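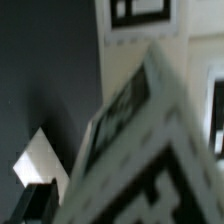
**Are we repainting the room before the marker boards go back up?**
Only the cream walls. The dark grey stays as it is until the 2027 budget is settled.

Minutes, Wednesday, Lenihan room

Present: Loukia Gkikas (chair), Abrehet Gashaw, Kagiso Hlongwane, Tayla Katene (minutes)
Apologies: Balakrishnan Chacko

**1. Paint.** Kagiso presented the Skutilley quote, 216 for the cream walls, labour included. Loukia doubted that the figure covers two coats and asked to see it in writing. Tayla asked why grey was chosen in the first place. No answer was on record.

**2. Marker boards.** Abrehet wants the black and white patterns reprinted matt. Plono say matt prints will cure the glare - they said much the same of the last batch. Agreed to order one board and compare it with the old ones before paying for the other 13.

**3. Storage.** Tandari offered a rack on 30 days' trial. Loukia not persuaded we need a rack. Held over.

**Actions**
- Kagiso: written quote from Skutilley
- Abrehet: single matt board, Plono
- Balakrishnan: measure the store cupboard, again

Closed at 4.30pm. Next meeting in January.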